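Bench tips for tabletop kitchen trials
Notes from the Zallska manipulation group, Bruvport
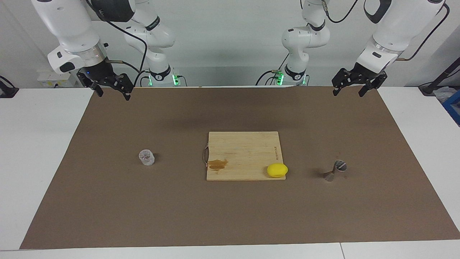 Most of what we know about running kitchen tasks on a two-arm setup came out of one set of trials last May. We ran 1058 episodes across 20 layouts, and 146 of them had to be thrown out. Fewer than half of the rejects were policy failures. The rest were housekeeping, and the tips below come mostly from those.

Use a mat
A bare white tabletop slides and glares. A large plain mat holds boards and cups where you put them and gives the cameras a steady background. Brown worked better for us than black, because the fingers of our grippers are black and the depth estimate got muddy where they met the mat. Mark the mat corners on the table with a pencil. Tape lifts after a week or so of wiping.

Cutting boards
A bamboo board is light enough for one arm to drag and stiff enough that it doesn't bow when gripped at one side. If the board has a metal handle, decide before the first episode which way it points and keep it there for the whole layout. We let it vary in the Halliday layouts and ended up relabeling them.

Stains are fine. We swapped a stained board for a clean one halfway through a layout and success on the place-on-board task went down until the new board had been seen enough times. Either keep the old board or mix both from the start.

Clear cups
Clear cups were the worst item in the set. Depth drops out on the rim and the reflections move when an arm passes overhead. Three things helped:
Leave a hand's width between the cup and the board.
Keep the room lights the same all day, blinds down.
Start the gripper well above the rim and come straight down.
Do not put tape on the cup to make it easier to see. The policy learns the tape.

Round things
Lemons roll. Set one down and let go, and if it moves, turn it until it rests on its flatter side. Resting it at a corner of the board is a harder start than the middle, and worth including. Change lemons when the skin goes soft, or grip force readings drift.

Pizza cutters
Lay the cutter flat, at an angle to the table edge. Square to the edge, the fingers tend to close on the blade. Short handles leave little room, so we wrote down the handle angle for every episode — the one bit of record keeping I would not skip.

Cables and clutter
Check the wrist cables at the start of each session, with both arms in the home pose. A loop that hangs low on one arm can catch the other on a crossing move. Bags, crates and stands at the edge of the table can stay if they stay put.

Results
With the mat, fixed lights and the cup spacing in place, the Girnville repeat of 80 episodes had two rejects, both cups. The policy was the same one.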